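Cemell Belt and Bin Set
README and data card

Last revised 10/3/24

What is in this folder

Cemell is a set of short picture records of one sorting bench: a green conveyor belt, the blue plastic bins placed near it, and the small parts that go on the belt and into the bins. The set has 1,287 records. A record is one or more stills plus a text file with the layout of the bench, the part in use and any remarks.

The set was put together for people who lay out small sorting stations and want to compare one arrangement of belt and bins with another. It has also been used for teaching new bench staff the names of things, which is why the glossary below is longer than it needs to be.

Cemell replaces the older Skirero set. Skirero used gray bins and a shorter belt, and its part names do not match ours. Please do not merge the two without the lookup table in the docs folder.

Folder layout

stills/ – the pictures, one subfolder per record
notes/ – one plain text file per record, same number as the subfolder
docs/ – the glossary, the lookup table for Skirero names, the bench drawing
lists/ – which records belong to which layout

Record numbers run to 1,985. The gaps are records that were dropped during checking, and the numbers were not reused. If your script expects a number for every step, it will stop at the first gap, so read the list files instead of counting up.

The bench

The belt is dark green and has a flat, matte surface. It sits in an aluminum frame with a thin rail on the far side and a thicker rail with grooves on the near side. "Near" always means the side where the work is done, and "far" means the wall side. Both words are used this way in every notes file.

The wall behind is white and paneled. We kept it bare so that parts and bin rims would stand out against it.

The belt was switched off for all Cemell records. Parts were placed by layout and left where they were until picked. If you need a moving belt, this is the wrong set.

The bins

The bins are blue plastic with ribbed inner walls. They are all from the same order and can be swapped with each other. The notes name them by place only:

left bin – below the near rail, toward the left
middle bin – next to the left bin, also below the near rail
end bin – off the right end of the belt

Bins were not labeled on the outside. We tried paper labels in July and they peeled, and a half-peeled label made more trouble than none. The notes file is the only place where a bin has a name.

A bin that was bumped during a record was left where it ended up. It was put back before the next record began. Small differences in bin position from one record to the next are normal and were not corrected in the files.

The parts

There are 17 kinds of part. Most are small blocks, plates and rings. The ones that come up most often in the notes are:

square block, white, with a round hole through the center
flat plate, no hole
short ring
long ring
corner piece

Part names are lower case and have no brand or stock number. The square block with the hole is called "square, holed" in the notes. In Skirero it was just "nut", and that caused mix-ups with the real nuts on the bench frame.

Layouts

A layout says which part goes to which bin. There are 40 layouts. Layouts with one part are the easiest to read and are the best place to start. In the mixed layouts, two or more kinds of part share the belt, and the order in which they were set down is written in the first line of the notes file.

Some layouts leave a bin out of use. The bin stays in place all the same, so do not take an unused bin as a sign that a record is incomplete.

How a record was made

1. Clear the belt and all bins.
2. Set the bins to their marks.
3. Place the parts for the layout.
4. Start the record.
5. Sort the parts into the bins.
6. Stop the record and write the notes.

Notes were written at the bench, usually within a few minutes. They are short and sometimes blunt. We fixed spelling in the part names and left everything else alone.

Stills

Both show the green belt and the blue bins. 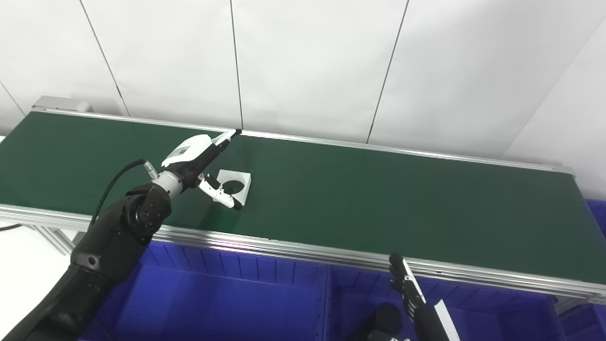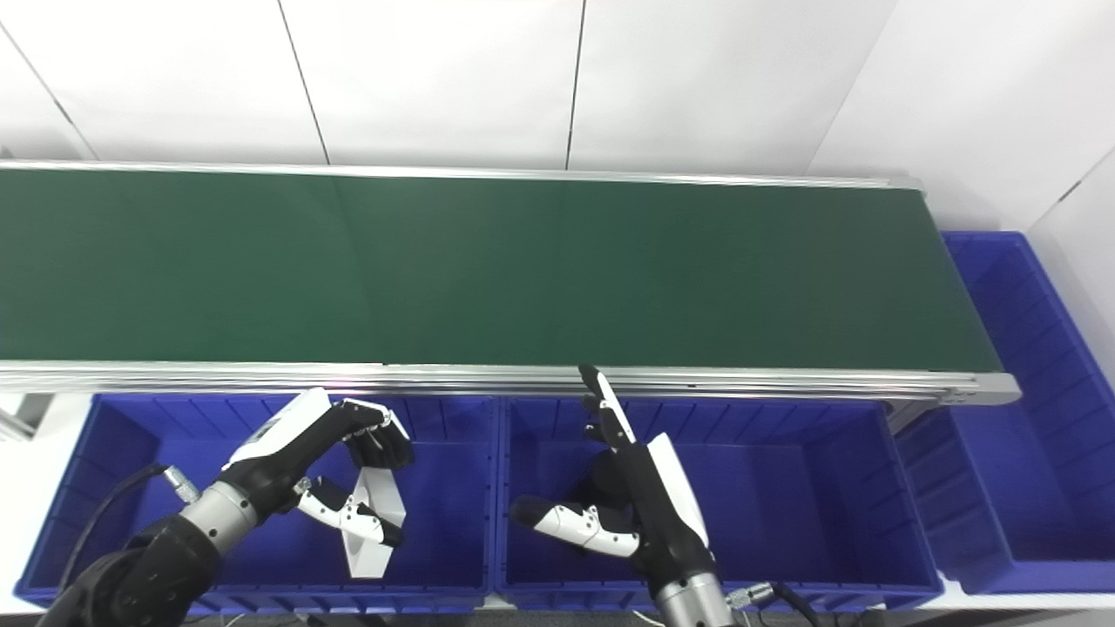
Reading the notes files

Each notes file has five lines: layout, parts, bins in use, result, remarks. The result line has one of three words: done, partial or stopped. "Partial" means at least one part reached its bin and at least one did not. "Stopped" means the record was ended early for any reason, including reasons that had nothing to do with the sorting.

The remarks line may be blank. A blank line means there was nothing to say. It does not mean that the check was skipped.

Known problems

– Bright streaks on the near rail. The metal picks up the room lights, and a small white part close to the rail can be hard to make out.
– The far corners of the bins are dark in many stills. Parts at the bottom may not show. Go by the notes file for what is in a bin.
– The early notes mix up "end bin" and "right bin". They are the same bin. The lookup table covers this.
– In a few records the two ring sizes were swapped in the parts line. The ones we know about are marked in the list files.

Checking

Every record was looked over twice before it went in. The first pass compared the stills with the notes. The second pass was for part names only. The work was done with Gautam, our in-house list tool, and its output is kept in the lists folder as plain text. You do not need Gautam to use the set.

What comes next

A second set under the name Skido is planned for the same bench. It will use taller bins and add soft parts such as pouches and cloth squares. Layout numbers will carry on from the end of the Cemell list – they will not start over.

Reporting a mistake

Please give the record number, the line of the notes file and what you think it should say. A still is helpful for mix-ups between parts. Fixes are collected and put out together with the next revision, and the record number stays the same when a note is changed.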